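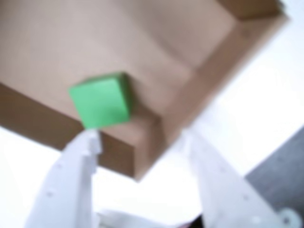

Wrist view, fingers open, green cube in the corner of the box.

Subject: Re: Gripper opens on its own over the box
Date: October 2023

Apolline,

Thanks for the write-up. I've quoted the main part of it below so people who joined the list since March can follow.

> We had another one on the Suta arm this morning. The program calls for the fingers to close on the cube, lift, and carry it out of the box. On 4 of the runs the fingers opened during the lift with no open command in the log. The arm then kept going through the rest of the path as if it was still carrying something. No error on the pendant and no stop.
>
> I was standing behind the line each time so there was no risk to me, but I don't like that it carries on. If it was holding anything heavier than a cube I would have called it a near miss. Is it the same fault Lonico had, or should I be looking at the wiring?
>
> Apolline Jacquet

I think it's the same fault, and I don't think it's your wiring, but check the wiring anyway.

What we found at Lonico was that the finger servo was dropping off the bus for a moment when the wrist rolled past a certain angle. When it came back it had lost its last target and went to its default position. The default on these is fully open. The controller only looks at whether the servo answers, so as soon as it answered again everything was marked healthy. The log has a gap in it where the servo was gone, but you have to turn on the verbose setting to see it. Look for code 131 just before the fingers open. If it's there, it's the same thing.

A corner pick like the one in the picture is a good one to test with. With the box at that angle to the wrist camera you need a fair bit of roll to line the fingers up, and that was what brought it on for us. Picks from the middle of a box hardly ever did it. The picture is also pretty blurry, so I wouldn't lean on the camera to tell you whether the cube is in the fingers. Ours gave the wrong answer more than once with sharper images than that.

What I would do, in this order:

1. Power the arm down and lock it out before you put your hands near the fingers. The e-stop on its own doesn't cut power to the gripper on this model. Évan got a pinched thumb that way.
2. Reseat the servo connector at the wrist and check there's slack in the cable through the full roll. We had 2 cables that looked fine straight and pulled tight when turned.
3. Change the default position from "open" to "hold last". It's on page 6 of the Vustoletti settings sheet.
4. Add a check after the lift. If the finger position has changed since the close, stop the arm and ask for an operator.

Step 3 hides the symptom, so please don't do it and skip the cable. Step 4 is the one I'd want in place before anybody runs it again with the guard open.

Charpentier still have our old cable on their bench for testing. I asked for results last week and haven't heard back. If your log shows the code, send me the verbose file and I'll forward it to them with ours.

Until then, could everyone with the same wrist please keep to light parts and stay behind the line during the lift.

Évan, if you still have the position check from Lonico, can you post it to the list? My copy is for the old controller and won't load on the Suta.

Cheers,
Colin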